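Wrist view keeps catching the room, do you crop it?

stovik_min
Posted 2:14 PM
We're at 2543 episodes on the Yeon task and I'm starting to worry about the wrist camera. It sees the tabletop and the gripper fine, but it also sees shelves, bins, the plant, whoever is at the controller. Does anyone crop before training, or just leave it?

gkwang
Posted 2:31 PM
Leave it. We had 3099 episodes in our last set and cropped none of them. Policy was fine.

skedgate
Posted 2:40 PM
Was that all in one room though? Ours was fine too until August, when we moved the table to the other wall. Success dropped right away. We ended up collecting again with the background changed every session.

gkwang
Posted 2:44 PM
One room, yes. But I'd still fix that with more rooms before I'd fix it with a crop. If you crop the top you lose the other arm when it comes in high.

Soo-ah T.
Posted 3:05 PM
Disagree with gkwang. Masking the top strip helped us, and the second arm has its own camera anyway. Try two training runs, one masked and one not, same episodes. Costs you a night.

stovik_min
Posted 3:12 PM
Storage isn't a problem so I can keep the full video and mask at load time. The operator bothers me more than the shelves. Same person, same chair, nearly every episode.

Soo-ah T.
Posted 3:20 PM
Then rotate operators. You want that for the motions as well. Hwa-young's demos and mine look like two different tasks.

skedgate
Posted 3:26 PM
+1 on rotating. Also don't cut the episodes where somebody hesitates, we did that and regretted it. Can you post what the camera gets?

stovik_min
Posted 3:41 PM
One still, uncropped. I'll do the two runs and post numbers. 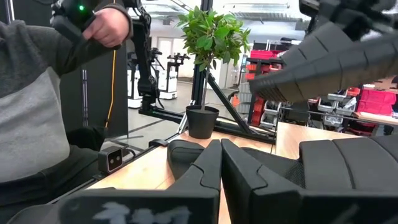

Wrist camera, full view, operator at left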